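# Washroom automation at the Kemley works

**Washroom automation at the Kemley works** is the name usually given to a program of robotic cleaning and restocking developed by Flandus, a building services company, for the washrooms and changing areas of its largest client site at Kemley. It grew out of simulation studies in which a robot arm practiced handling everyday objects at a sink.

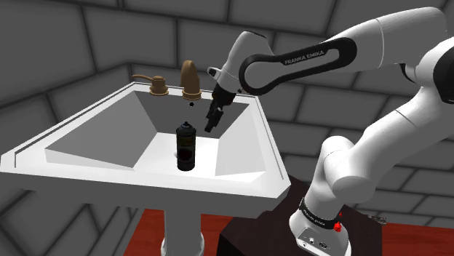 The program is small by the standards of factory automation, but it has drawn a good deal of interest among people who study service work. Cleaning is one of the most common jobs in the world and one of the hardest to hand to a machine, and Kemley is a place where the change can be followed almost shift by shift.

## Background

The Kemley works is a food packaging plant spread over several linked buildings, with 379 sinks in its washrooms, changing rooms and hand-washing stations. Every one of them has to be kept clean to a food-industry standard. Before the program began, the work was done entirely by hand by a Flandus crew working in three shifts, with the heaviest load falling on nights.

Cleaners on the night shift had long reported sore wrists and shoulders. Wiping out a basin is light work the first time and something quite different at the end of a long row. The crew also spent much of each shift on jobs that had little to do with cleaning: moving things left behind in basins, carrying supplies between buildings, and filling in paper check sheets that were later typed up by someone else.

Flandus had already tried ride-on floor scrubbers at the site, and these had been well liked. Sinks were the obvious next step and a much harder one. A floor is flat and mostly empty. A sink has a bowl, a rim, a faucet that is easy to knock, and very often some object standing in it that needs to be lifted out first.

## Development

### Simulation

The first stage was carried out with Bedoya, a robotics software firm that builds virtual rooms for training robot arms. Bedoya's engineers modeled sinks of many shapes, including pedestal types, along with the faucets, soap pumps and loose items that a cleaner might meet. The rooms were kept plain. Fine detail was spent where it mattered to the task, in the way an object stands, tips or slides when fingers close on it.

The appeal of simulation for this kind of work is easy to see. A virtual arm can drop a can into a basin all night without chipping the glaze, and a new layout can be tried before lunch. Bedoya prepared 2000 practice layouts for the project, changing the position of the object, the height of the rim and the distance between the arm and the sink.

Members of the cleaning crew were brought in at this stage, which turned out to be one of the best decisions in the whole program. They watched the early runs on a large screen in the canteen and pointed out problems at once. The virtual objects were always upright, for one thing, and in a real washroom they're often lying on their side or wedged against the wall of the bowl. The arm also tended to take the shortest path out of the basin, which on many sinks leads straight past the faucet. Both points went into the next set of layouts.

### Trials on site

Site trials started in September in a changing room that was closed for repainting. The machine used at Kemley is a mobile unit called the Prusora, which carries a single arm, a small water tank and a set of trays. It clears the basin, rinses and wipes it, checks the soap level and moves on.

The early weeks were slow. Wet surfaces gave the gripper trouble, and shiny fixtures confused the cameras under certain lights. The crew found a simple fix for the second problem by changing which ceiling lights were switched on during the cleaning round — a solution no one on the engineering side had considered. By the end of the trial the Prusora could complete a row of sinks with a person nearby but busy with other work.

## Operation

The site now has 2 Prusora units, one for each of the main buildings. Both run mainly at night. A round begins when a cleaner opens the washroom, looks it over and starts the unit from a handheld tablet. The machine won't enter a room by itself, and it stops when someone comes within arm's reach.

The division of work on a typical round is as follows:

| Task | Done by |
|---|---|
| First look at the room | Cleaner |
| Lifting loose items out of basins | Prusora |
| Rinsing and wiping bowls | Prusora |
| Faucet bases, seams and drains | Cleaner |
| Mirrors and walls | Cleaner |
| Soap level check | Prusora |
| Refilling soap | Cleaner |
| Final sign-off | Cleaner |

Items removed from a basin go into a tray and are sorted by a person. This rule came from the crew, who didn't want the machine deciding what was trash. A spray can left in a sink might be empty, or it might be someone's deodorant, or it might be a cleaning product that has to go back to a locked cabinet.

Faucet bases and seams are still done by hand because the results are so much better. Experienced cleaners work a cloth around a ribbed fitting by feel, and the speed with which they do it is a pleasure to watch. Bedoya has made this the subject of a separate study.

## Effects on the workforce

### Jobs and hours

Flandus agreed before the trials that no one on the Kemley crew would lose a job or paid hours as a result of the program. The agreement was written into the site contract and covers agency workers who had been at the plant for a full year. The crew is the same size as before, although two posts that came open through retirement were filled as equipment posts and not as general cleaning posts.

That detail has been the main point of argument. Supporters of the program note that the new posts pay more and went to people already on the crew. Critics answer that an agreement at one site says little about the next one, and that the real test will come when the contract is renewed. Both views can be heard in the Kemley canteen, sometimes from the same person.

### New roles

The role of equipment lead was created for the program. A lead looks after the Prusora units, cleans the gripper pads, swaps the water tanks, and decides when a machine should be taken off a round. Training takes place on paid time and includes several sessions with Bedoya's simulator, where trainees set up awkward situations and see how the arm copes. These sessions are popular, and there's a friendly contest over who can build the sink that defeats it.

Leads also write short notes on anything the machine got wrong. In the first full season of operation they filed 479 notes, and many led directly to changes in the software. The wording is often blunt. One much-repeated entry reads simply, "Stop trying to pick up the drain."

### Physical strain and pace

Cleaners at Kemley report less wrist pain than before, and this is the benefit they mention first. Bending over deep bowls has been cut sharply on the night shift. Walking has gone up a little, as people now move between rooms more often to start and check the units.

Pace has been a more mixed story. The machine is slower than a skilled person on a single sink, and some of the crew found it frustrating to work beside. Rounds were redrawn so that a cleaner could be in the next room in the meantime, with an alert on the tablet when the unit finishes. A few people missed working in pairs, as they had on the old rounds, and the night shift now takes its breaks together for that reason.

### Monitoring

The tablets record when each room is opened and signed off. Early on there was worry that these times would be used to rate individual workers. Flandus agreed to store them by room only, with no names attached, and to let the crew see the same reports that managers see. The paper check sheets are gone, a change that appears to have pleased everyone.

## Limitations

The Prusora can't work in the oldest washrooms at Kemley, where the doorways are too narrow and the floors slope toward a center drain. It also handles soft items badly. Cloths, paper towels and hair nets tend to slip from the gripper or stick to the wet bowl, and these are left for the cleaner.

Differences between virtual and real sinks remain a source of small errors. Water is difficult to simulate well, and so is soap residue, which can make a light object stick one moment and skid the next. Bedoya adds new layouts whenever the leads' notes show a pattern, and tests every update in simulation before it's loaded onto the units.

## Later work

A second stage, covering the hand-washing stations beside the packing lines, is being planned. These stations are in use through the day, so a machine would have to share the space with people who are in a hurry. The crew has asked for the trials to be held on a weekend, and for the equipment leads to choose which station goes first.

## See also

- Service robot
- Robot simulation
- Ergonomics in cleaning work
- Floor scrubber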